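Home | Shop | Visit | FAQ | Contact

Catterall Line Drying: Questions We Get

Do I have to give up my dryer?
No. Keep it. Ours still runs in October, when Fostham gets its one week of sideways rain.

How many clothespins do I need?
A bag of 100 will do a family of 4. You will lose 15 of them in the grass by summer and find them with the mower.

Wood or plastic?
Wood. Plastic goes brittle in the sun and then snaps in your hand, usually while you're holding a wet bedsheet. Graham Inskip at our counter likes plastic and is allowed to be wrong.

Where do I pin a shirt?
At the hem, upside down. Pin the shoulders and you'll go to work with two little horns.

My towels come out like plywood.
Shake them hard before hanging and again when you take them down. After that, call it exfoliation.

Can I leave the pins on the line?
You can. They'll turn gray and leave gray marks on your whites, and then you'll write to us. Bring them in.

Do you sell the pins one at a time?
We used to. Vaughn Greenberg bought 39 that way, on separate visits, and now we sell them by the bag. 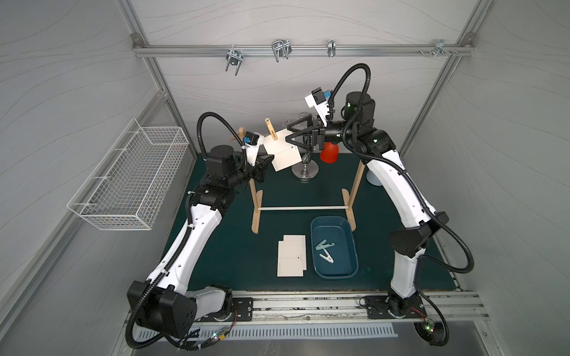
Bags can be returned if they haven't been opened. We don't take back single pins, Vaughn.

Related
Hanging Jeans Without a Fight
The Lostard Folding Rack: Care and Repairs
Getting Mildew Off a Cotton Line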